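Home > Household > Cleaning > Tools and Materials

Print this article | E-mail this article

Dish sponge

A dish sponge is a block of soft, porous material used with water and detergent to clean plates, cups, pans and kitchen surfaces. Most are rectangular and sized to be held in one hand. The word first meant the dried skeleton of a sea animal, and natural sponges are still sold for bathing, but the kitchen article is now nearly always synthetic. The two common materials are cellulose, made from wood pulp, and polyurethane foam.

Materials

Cellulose sponges take up a large amount of water and stiffen as they dry. They are usually packed slightly damp or pressed flat. Polyurethane foam stays soft when dry, weighs less and holds water more loosely, so that most of it can be pressed out with a single squeeze. Foam is cut from large buns with a band knife or hot wire. The cut faces show the open cells, and crumbs of foam may come away from the corners in early use.

Many sponges have a second layer of non-woven abrasive fibre glued to one face. The plain type, without this layer, is preferred for plastic tableware, non-stick coatings and painted ware. Colour has no fixed meaning. Yellow is traditional in much of the world, and some households and commercial kitchens assign colours to separate jobs, such as dishes, counters and floors.

Use on plates

A shallow plate is washed with the flat face of the sponge. The central well is wiped first, then the inside of the rim, and the plate is then turned over for the base. A thick block spreads the pressure of the fingers over a wider area than a cloth does. It follows the curve of a low rim fairly well but does not reach into narrow grooves, for which a brush is the better tool.
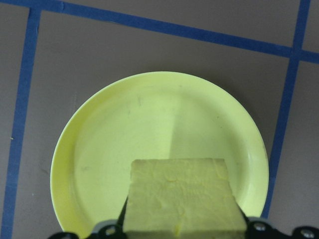 Can the rough side of a sponge be used on a plastic plate?

It is best kept for metal and unglazed ware. Abrasive fibre leaves fine scratches in plastic, and these dull the finish and hold food stains. Dried food on a plastic plate should be soaked in warm water and then lifted with the soft side.

Plastic tableware differs from ceramic in several ways that affect washing. It holds a film of grease longer, particularly after oily or tomato-based food. It is a poor conductor of heat and dries slowly in a rack, since little warmth is stored in the plate to drive off the water. It is also light enough to slide about under a sponge, so it is normally steadied with the other hand.

Scuffs on a plastic plate are of two kinds. Surface marks, left by contact with cutlery or other dishes, can sometimes be reduced with a paste of baking soda and water on a soft sponge. Cuts into the plastic are permanent.

Wiping flat surfaces

The same block may be used on tables and counters, although a separate sponge is advised where raw meat has been handled. The usual method is to wipe in overlapping straight passes, starting at the far edge and working toward the body. Crumbs are gathered ahead of the sponge and taken up at the near edge.

Paper coverings should not be wiped with a wet sponge. Kraft and other uncoated papers swell, wrinkle and tear when damp, and are brushed off dry or replaced. Dishes set down on a paper-covered table should first be dried underneath.

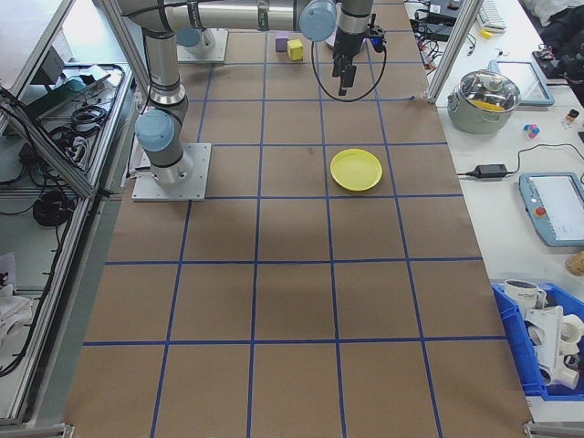 Adhesive tape on a work surface needs similar care. Water works under the edges, and a dragging stroke will catch any lifted corner. Strokes are made along the length of the tape. Residue left after the tape is removed can be softened with cooking oil and then washed off with detergent.

Testing

Two properties are commonly compared: water uptake, measured by weighing the block dry and again after soaking, and wear, measured by counting strokes until the foam splits. In a bench comparison by Clestudside Household Testing, a plain foam block from Fukasis weighed 16 grams dry and 102 grams after soaking and draining. The same block split at one corner after 853 strokes on a ceramic tile. A block sold under the Iven name lasted 656 strokes. Results of this sort vary with the pressure applied and are of most use for comparing blocks tested on the same rig.

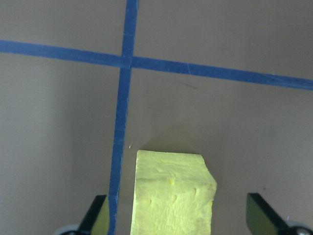

Photo: Xue / Household Materials file

Care and replacement

A sponge should be rinsed after each use, squeezed out and stood on its narrow edge so that air reaches both large faces. One left flat in the sink stays damp underneath and soon smells. Boiling or microwaving a wet sponge lowers the number of bacteria for a time but does not sterilize it, and foam types may deform. A dry sponge must never be microwaved.

Replacement every one to two weeks is a common recommendation for daily use. Worn sponges can be kept for outdoor jobs such as cleaning flower pots. Cellulose without an abrasive layer or plastic thread may be composted. Polyurethane foam goes in the garbage.

See also: Dishcloth; Scouring pad; Bottle brush; Draining rack

Print this article | E-mail this article

Recently updated articles
Melamine tableware
Kraft paper
Dish detergent
Removing tape residue
Colour coding in kitchens

Home | A–Z Index | Household | Materials | Contact | Top of page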